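Print this page | E-mail this page

Two arms and a plate

I'd been meaning to visit Mirnby ever since Costel Kos told me they were trying out grippers with things you'd find in a kitchen drawer. So I went, and Sena Nartey met me at the door with a mug of tea and a warning about cables (fair enough, I did trip on one later).

Sena looks after the gripper trials, and she talks fast. "People send us a spec sheet with 800 figures on it," she told me, "and I still want to see what the thing does with a pair of pliers." Her colleague Zoltán Fekete does the controllers and was far more interested in lag. The two of them had been arguing over finger shape since September, and I got both sides before I'd sat down!
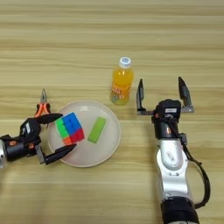
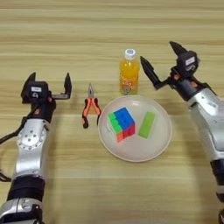 Pliers, a juice bottle, a puzzle cube and a green block, with an arm on either side.

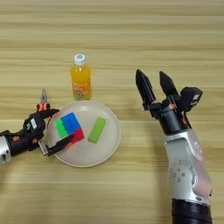

I asked Sena which object she hates most. "The cube, easily. If you come at it square it's lovely. Tip it on a corner and you find out how good your fingers are – and how good your angles are too." She likes a narrow tip for that job. Zoltán doesn't, and said he'd take a broad pad and a slower close any day. "She blames the fingers, I blame the timing," he said. "We've done 600 grasps on this and we still don't agree."

What about the cameras? Here they did agree, more or less. A view from the head is good for planning, Sena reckons, but once the hand gets close it tends to hide the very thing you're after, so she wants a second view from the wrist as well. Zoltán grumbled that every extra camera is more data for his poor controller to wait for.

Next on their list is a softer pad from Zinduvero, and then the whole lot again with the Iletti controller. I've asked if I can come back for that one. Sena said yes, so long as I mind the cables.

Contact us | Copyright Ranasinghe 2021 | Back to top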